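Simulated arm hits the wrong row of switches on a 4x4 panel

Print this page
E-mail this to a friend

Posted by Ekene Okonkwo, 26 February 2018

I am building a switch panel tester in my garage. The real arm is a used Brilden I have not wired up yet, so for now I am working only in the simulator. The arm is bolted near the middle of a square table and the panel sits next to it. The idea is to send it a label like B3 and have it press that switch.
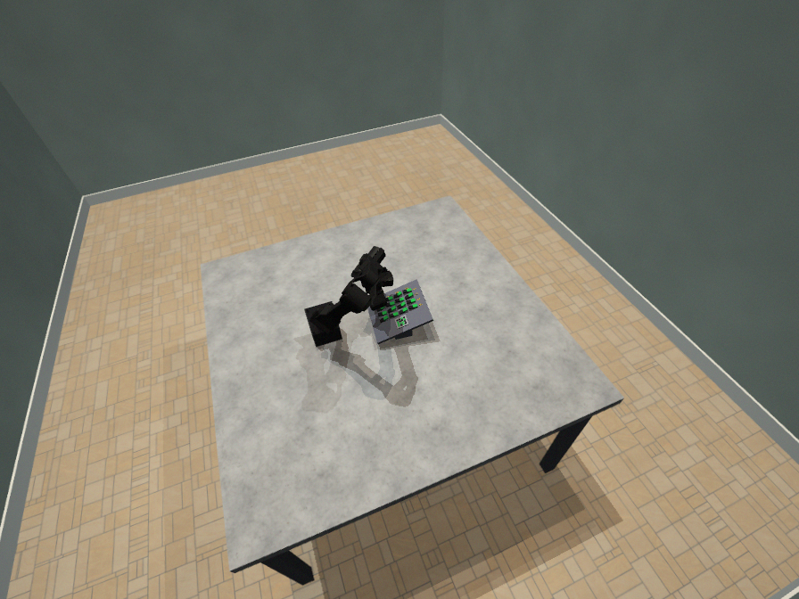 I got the model files from the Trevcombe download page and left the joint limits as they were. The arm gets to the panel every time. Row A is fine. When I ask for row C or D it comes down short, and the error is 15 mm by the last row. I find the switches from the wrist camera, which uses a fisheye lens model.

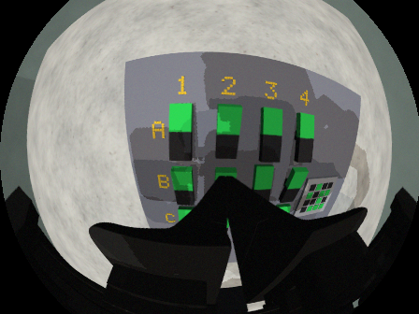
Wrist camera, gripper over the lower rows.

My script takes the pixel position of each switch and scales it to millimeters with one number. I have tried changing that number and it only moves the problem to another row. I also have a fixed side camera, but I don't use it for anything except looking.
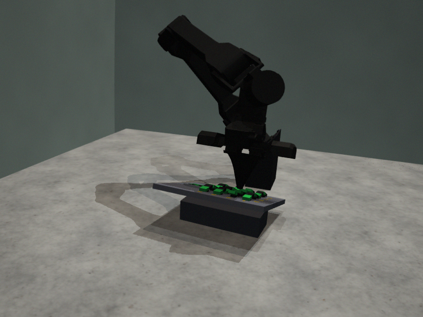 Side camera, fingers down at the board.

Is this a calibration problem or is my arm model wrong? I would like to fix it before I put power to the real one.

Posted by Lucyna Brzozowska

Calibration. One scale number can't work with a fisheye, as a pixel near the rim covers a different distance than a pixel in the center. You need to undistort the picture first and then measure. Most vision libraries have a separate fisheye routine. Don't use the ordinary one, it falls apart on wide lenses. Take plenty of checkerboard views with the board out near the rim in a lot of them. I used 60 for mine.
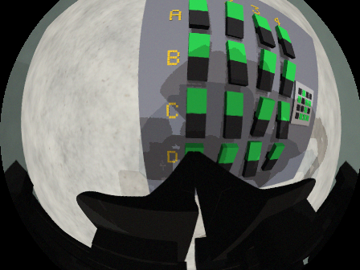 Once the lens is sorted out, I would stop looking for each switch separately. Find one thing on the panel whose position you know and work out the rest from the drawing. You already have the patterned card on the right side, next to column 4 between rows B and C. If that is a marker your software can read, get the panel's pose from it and store the 16 switch positions as fixed offsets. The gripper already covers part of D1 in that view, so you can't count on seeing the bottom row anyway.

Posted by Jayson Cabrera

Had the same thing on a Drelus arm. I just slowed it down to 4 percent speed and it got better. Might be worth a try.

Posted by Teodor Tomaszewski

Speed won't change where a pixel lands. Lucyna has it right. I would add one check: type in the position of C3 by hand from the panel drawing, with the camera out of the loop. If the finger lands on it, your arm model is good and you can leave it alone. If it misses, look at the tool length before anything else. Mine was set to the wrist flange and did not include the fingers.

Print this page
E-mail this to a friend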